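# Against the single score

The case for choosing grippers by a single number is an attractive one. A purchasing officer can read it, a supplier can print it, and two products can be placed in order without a meeting. It is the position of this essay that the practice has done real harm to the quality of comparative trials, and that institutions which pay for such trials should stop asking for it.

The number most often quoted is the rate of successful grasps. In the September trial at Beltitz, two sets of fingers were compared over 3,000 attempts, divided equally between them. The first set, supplied by Vatetti, had ribbed outer faces and a soft inner pad. The second, from Mendonça, was stiffer and plainer. The difference between their overall rates was small enough that either supplier could have claimed the result with a favourable choice of objects. The summary table was nevertheless the only part of the report which most readers opened.

What the table concealed was of greater use than what it showed. The softer pads did well on cloth and on thin packaging, and poorly on narrow metal handles, which tended to turn in the grip. The stiffer fingers held the handles and failed on the cloth. Averaged together, these two opposite findings became one figure that described neither product. A hospital laundry and a canteen would have been given the same advice. 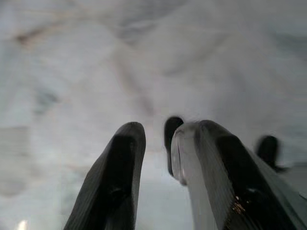
There is a second difficulty, and it concerns the condition of the fingers themselves. A contact surface is not the same surface at the end of a long trial as it was at the beginning. Pads take up dirt and lose their finish. In the Beltitz work the fingers were inspected every 80 grasps, and the notes from those inspections are, in my view, the most valuable pages in the file. They were placed in an appendix. A reader who wished to know when a pad should be replaced had to find it there, in handwriting, under a heading that referred only to maintenance.

Afonso Cardoso, who drafted the procedure used at Beltitz, has argued that trials need a fixed set of objects on a plain surface, and that anything else is anecdote. His argument deserves a serious reply. Without a fixed set, no laboratory can repeat the work of another, and a supplier who does badly will always blame the room. The 22 objects in his list were chosen with care and I would not remove any of them.

A fixed set answers only the question for which it was built, however. The arms under discussion are intended for homes and small workplaces, where furniture has been arranged for people. Tables are pushed close together. Cables catch on edges. A gripper with a wide body may hold a fork perfectly well and still be unable to bring it out of a narrow space, and no bench test will record that as a fault of the gripper. It will be put down to planning, or to the operator, or left out.
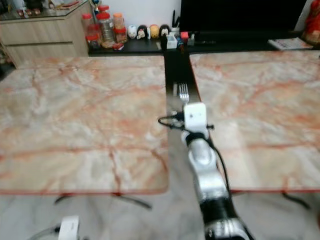 *Arm and fork in the gap between two marble-topped tables.*

The Giltia programme has taken a more sensible course. Its trials are held partly on the bench and partly in furnished rooms, and the two sets of results are printed side by side and never combined. Failures are sorted by cause: the approach, the grip, the lift or the withdrawal. Of 700 attempts in furnished rooms, the largest group of failures came at withdrawal, a stage which the ordinary score does not examine at all. Bench results alone would have sent the designers back to work on the pads.

It will be objected that reports of this kind are longer and cost more to prepare. Both points are true. The cost falls mainly on the person who must watch the recordings and assign each failure to its cause, and this work cannot be hurried – two reviewers will often disagree about where a grip ended and a lift began. Funding bodies should pay for that time openly, as a named item, and should expect the disagreements to be published with the results.

I would ask for three changes in the next round of contracts. The overall rate should be removed from the first page. Inspection notes should appear beside the results to which they belong, with the date on which each pad was fitted. Lastly, every trial should include at least one room that was not arranged by the people running it, and the report should state who did arrange it.

15 October 2026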